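Housekeeping Operations, Unit 8: Care of Hard Surfaces
Handout prepared by Hiyori Aoki

In this unit we study how to choose a cleaning method for tables, counters and shelves. Please read it before the practice in February.

Dirt and damage

Dirt is material that lies on the surface and can be removed. Damage is a change in the surface itself. Many beginners rub harder when a mark does not go away, and so they make damage where there was only dirt. Start always with the mildest method: a dry cloth, then a damp cloth, then a neutral detergent.

Contact time

A disinfectant needs time to work. Read the label and keep the surface wet for the full time. In the Bellcombe case, which we discuss in class, the staff wiped the product away after 30 seconds, although the label asked for 2 minutes.

Direction of wiping

On a surface with fine lines or grooves, wipe along the lines. When you wipe across them, the cloth leaves soil inside the grooves.
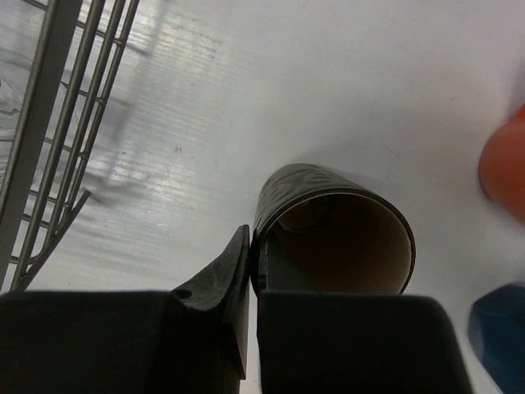
After wiping, look at the surface from a low angle, with the light in front of you. Streaks of detergent are difficult to see from directly above.

Homework

Write one page about a surface in your own home. Name the material, the usual soil and the method you would choose. Bring also your notes from Unit 2.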